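Demonstration gathering (robot learning)

Demonstration gathering is the patient business of collecting examples for a robot to learn from. A person guides the arm through a small job, such as lifting a spoon or straightening a cloth, while the machine stores what its cameras see and how its joints move. One complete try is usually called an episode. A learning system is later trained on many episodes together, in the hope that it will pick up the general idea of the job along with the particular movements.

The method used at the Trestville workshop is known locally as the Plonell routine, after the street where the first bench stood. It grew out of plain household chores, and table setting has remained the favorite, partly for the homely reason that everybody who sits down at the controls already knows how it ought to go. A normal set holds 204 episodes of one task, and the operator changes after every few dozen so that the set doesn't lean too heavily on one person's habits – some people swoop in quickly, and others creep up on a fork as if it might run away.
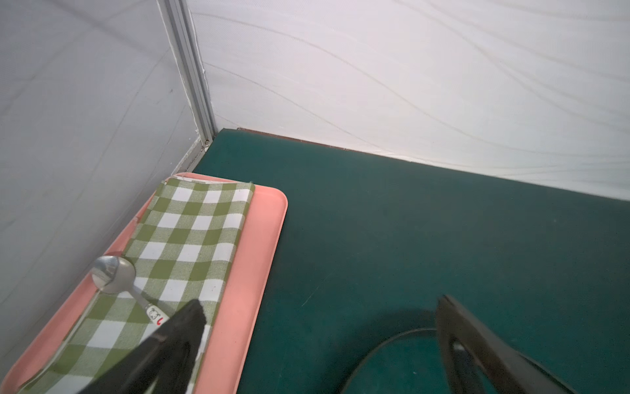 Overgaard Household Robotics Group, Learning and Teaching Section

Cutlery makes a good teacher. A spoon resting on a checkered napkin, on a tray with a raised rim, asks a good deal of a two-fingered gripper: the handle is thin, the bowl is shiny and throws back the light, and the cloth underneath can be pinched by mistake. A camera placed at the wrist gives a close view of the fingertips and whatever they are reaching for, though it may lose sight of the rest of the table. Plain fabric walls are a great help too, as they keep passing people and busy shelves out of the examples.

Variety is the part newcomers tend to underrate. Between episodes the operator turns the spoon, shifts the tray a little or refolds the napkin, and writes the change in the log. Na-rae Seok, who drew up the present log sheet, asked that clumsy tries be kept and marked as well, and they now go into a separate folder. Of the first 400 spoon episodes, 162 were put there in February, mostly for slow starts and dropped handles. The sorted sets are stored in Zudel, the group's own filing program, under the name of the task.

See also: teleoperation; imitation learning; grasp planning

Comments

Sun-ja Min, 7th March: What a nice clear page! Could you add a bit on forks? We found them much harder than spoons, and the log sheet has no box for which way the tines point.

benchtwo: Seconding forks. Also, does a refolded napkin count as a new layout or the same one? We've been doing it both ways over here, I'm afraid.

Na-rae Seok: New layout, please, if the fold changes the outline. I'll put a box for tines on the next sheet.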